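Walk-through, upstairs classrooms + hall + boiler closet. July, started 7 a.m., done before lunch. N. Kauppinen. Typed up from my clipboard so sorry for the shorthand.

Key: **OK** / **FIX** (before kids are back) / **WATCH** (look again next round)

## Exits and stairs

- [x] Main stair, handrail both sides – OK. Left rail had play in it last year, tight now.
- [x] Stair treads – OK. Rubber lifting on the second from the top, only a corner. Glue it when someone has the glue out anyway.
- [ ] East exit door – **FIX**. Sticks at the bottom. Opens with a hip but a seven year old doesn't have my hips. Plane it or rehang.
- [x] West exit door – OK. Panic bar good, closes on its own.
- [ ] Exit sign over east door – **FIX**. Dark. Tried the test button, nothing. Could be battery, could be the whole unit.
- [x] Exit path clear – OK today. Folding chairs were stacked in it when I came in, moved them to the closet. Please dont put them back.

## Fire

- [x] Extinguisher, hall – OK, needle in green, tag current, pin in.
- [ ] Extinguisher, art room – **FIX**. Needle in green but it's behind the paper cutter. Needs to hang where you can reach it. Bracket is still on the wall by the door, use that.
- [x] Smoke alarms – OK, all sounded. Room 2 one chirps, changed the battery while I was up there.
- [ ] Pull station by the office – **WATCH**. Cover cracked. Works. Sirnix quoted for the cover and then I never heard back, will call.
- [ ] Evacuation maps – **FIX**. Still the old floor plan, with the wall we took out. Reprint, all rooms.

## Electrical

- [x] Panel – OK. Clear in front, labels readable (mostly, whoever wrote "misc" three times come see me).
- [ ] Outlet covers, room 2 – **FIX**. Missing by the sink. That one gets done this week, not "before school".
- [x] GFCI at sinks – OK, tripped and reset fine.
- [ ] Extension cord behind the bookcase, room 1 – **FIX**. Running the fan and the fish tank off one brown household cord. Pulled it. Getari is coming for the outlet work anyway, added it to their list.
- [x] Hall lights – OK, one tube flickers. Spare is in the closet.

## Furniture and shelves

- [ ] Tall bookcase, room 1 – **FIX**. Not anchored. Brackets came with it and are still in the bag, taped to the back. Two screws into a stud.
- [x] Low shelves – OK, all rooms.
- [x] Tables – OK. No splinters, no sharp corners. Wobbly one has a folded card under the leg, fine for adults, swap it for a proper foot.
- [ ] Coat hooks – **WATCH**. They're at eye height for the smallest ones. Passed last time, I still dont like it. Hukeo makes a folding kind, will price them.

## Small items and toys

- [x] Choke tube check, room 2 bins – OK. Tossed a marble and a doll shoe.
- [x] Blocks and cubes – OK. Edges fine, no loose paint that I could find.
- [x] Magnets – OK, all the big kind, shells intact.
- [ ] Marker bin – **WATCH**. Half have no caps. Caps fail the tube so either bin them or keep them up high. 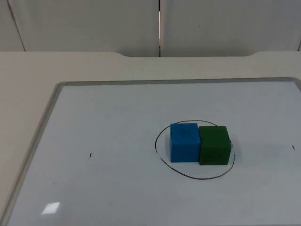
Does the east door have to be fixed before summer camp uses the building? It has to be – camp is upstairs too and that's one of only two ways out.

## Boiler closet

- [x] Locked – OK.
- [ ] Storage – **FIX**. Paint cans and a box of streamers next to the heater. Out. All of it.
- [x] CO alarm – OK, tested.
- [ ] Hot water at kids' sinks – **WATCH**. Feels hotter than I'd like, my thermometer died halfway through. Bring another one and recheck.

## Parts to order

- Exit sign unit, if the battery doesn't do it. Order no. 379 was the last one, same model.
- Door foot for the wobbly table
- Outlet covers, get a box, we always need them
- Rubber tread glue
- Thermometer

Invoice for the extinguisher service goes to Gebru, account 63, same as last year. East door and the outlet covers first, rest in whatever order. I'll recheck the FIX items when the parts are in, initials next to each one when its done please.

NK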